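Count the newts before the ponds are dredged
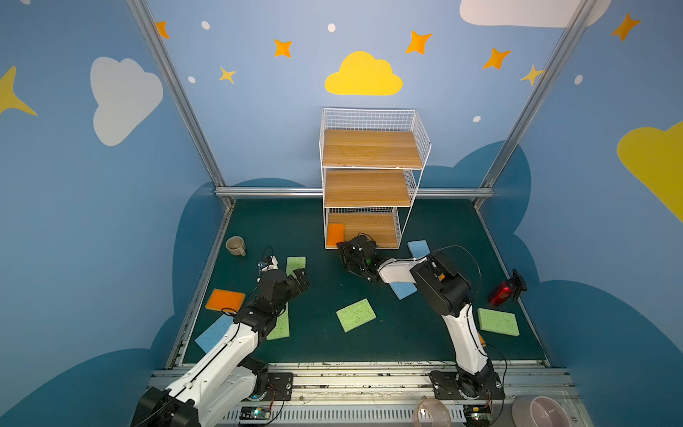
Husden has 62 field ponds on its register, and 37 of them were last surveyed by netting alone. Netting finds newt larvae in open water. It is poor at finding eggs, which the female folds into leaves one at a time.

The Lallik method adds a torch count after dark in April – 3 visits per pond, same observer. It costs more. A dredged pond at Wudmont lost its whole weed margin on the strength of one empty net. I would hold all dredging until the torch counts are in.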